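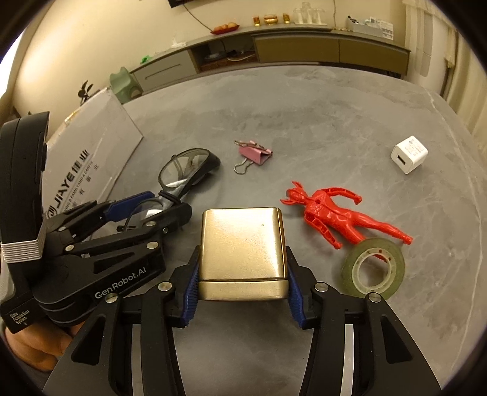
Gold metal box, with the seam between the upper section and the lower band.

Celeste Escobar buys metal boxes for Plosby, a packaging wholesaler that supplies tea blenders, soap makers and confectioners. Her catalog lists 754 formats. Gold finishes make up a small share of those, and by her account they take up most of her Monday.

"Complaints on plain white boxes are dents," she said. "Complaints on gold are fingerprints, rub marks and color. Three different problems, and the customer writes 'scratched' for all of them."

We spoke at her office in the Pimstead building, where returned stock is checked before a credit is issued. She began with the finish. A brushed face carries fine lines in one direction. Under a single lamp it throws a bright patch that moves as the box is turned, and a new inspector will often mark that patch as a flaw. Escobar has them turn the box a quarter and look again. If the patch moves, the surface passes. If it stays put, the box goes in the gray tray.

The seam gets more of her attention than the face does. On a box with a deep upper section and a narrow band below, the line between the two should look even from one corner to the next.

"People look at the top because the top is shiny," she said. "I look at the line. If it is wider at one corner, either the lid is sprung or the body is out of square. You can't fix either one at a packing table."

Rounded corners help. A square corner takes the load at a point when boxes knock together in a carton, and the coating chips there first. Escobar moved most of the gold range to a rounded corner two years ago, after a delivery of 3,000 pieces arrived with 1,626 rejected for corner wear. The supplier, Durán, changed the tooling and added a paper sleeve. She has kept the sleeve in the specification since then, though it adds to the packing time.

How a box is held also matters. She asks for contact on the two sides only, at mid-height, with the face left clear. Soft ribbed pads are acceptable. Bare metal is not, and neither is cotton that has been used on the floor. "Grit gets in the weave. Then you are sanding the thing."

Inspection tables were another change. The old ones had white tops, which reflected into the gold and made the color hard to judge. Escobar now prefers a mottled gray surface. It gives a neutral reflection and does not show every speck of dust, so staff spend less time wiping.

Color remains the open item. Two batches of the same gold, ordered under the same code, can differ enough to show on a shelf. Plosby keeps a reference box for each finish and replaces it every 21 weeks. A Zerudum color reader was tried over the summer and gave unstable readings on brushed metal, depending on which way the lines ran. Escobar has asked for a second trial with a fixed holder.

Until that is done, batches are compared by eye, in the morning, at the north window.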